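Notes for the Destthorpe evening, 17/05/2018. Water on the lectern, slow down, don't read this bit out.

**Start**

Hello everyone, thanks for coming out. I've been asked to talk for as long as it takes the tea urn to boil, so I'll crack on. I run the snack aisle in our shop, and tonight is about what we did to it in April and what I'd do differently if you handed me a fresh set of shelves tomorrow.

(Ask: who stocks Indian snacks already? Wait for hands. If it's most of the room, skip the next bit.)

For anyone who doesn't – sev is thin fried strands made from gram flour. You eat it from the bag, or throw it over chaat, or over poha at breakfast, or on beans on toast if you're me. Aloo sev has potato in the dough and is milder. Ratlami sev takes its name from Ratlam in Madhya Pradesh and has clove and black pepper in it, so it's got a proper kick. People who love one will often walk straight past the other, and that matters when you're deciding what goes where.

**The old aisle**

We had everything by brand. All of one maker together, then all of the next, and it looked lovely from the door. Trouble was, customers came in asking for "the spicy one my mum gets" and we'd walk them up and down three bays reading labels out loud. I quite enjoyed it! The queue didn't.

The Tredance planogram we'd been sent allowed 288 facings. I laid it all out on paper on the stockroom floor, trod on it, laid it out again. It was written for crisps, really, and crisp bags don't behave like stand-up pouches. A pouch will stand nicely on its base when it's full and the shelf is level, and then you pull one from the back and the whole row leans over like people on a bus.

**What we changed**

- Sorted by type first, brand second. All the sev together, then bhujia, then the mixes, then the peanuts.
- Milder to hotter, left to right. Put a little card up at each end.
- Small bags at hand height for children and lunch breaks, and the 400 g ones lower down.
- Colour used on purpose. If two flavours come in similar packs, keep them apart.

That last one was my favourite job of the lot (pause here, let them laugh at me). Pack colour does half your signposting for you. Bright green for the Ratlami, purple for the aloo, and your regulars stop reading and go straight to it.
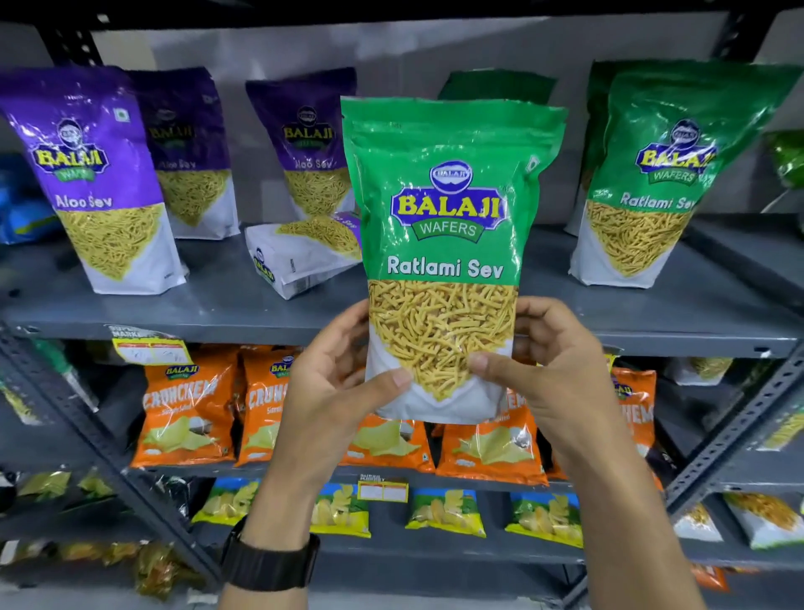
Westerberg asked me after the last session whether sorting by type wouldn't upset the people who are loyal to one maker, and said their own customers would be lost without a brand block. Fair point, and I haven't got a full answer. We kept one small bay by brand near the till as a sort of compromise, and I'd say try both for a month before you print any cards.

**Dates and stock**

Check dates when you fill, every time, and bring the older packs forward. Fried snacks go stale quietly and a customer will only forgive you once. We order 1000 packs ahead of Diwali and I still get nervous signing for them.

Flodora trays – pass the sample round now. They stop the leaning. We use 2 to a shelf, and they wipe clean.

**Questions**

If nobody's got one, ask them what they put sev on. Then tea. Tasting bowls are on the side table, mild ones nearest the door, and please use the spoons.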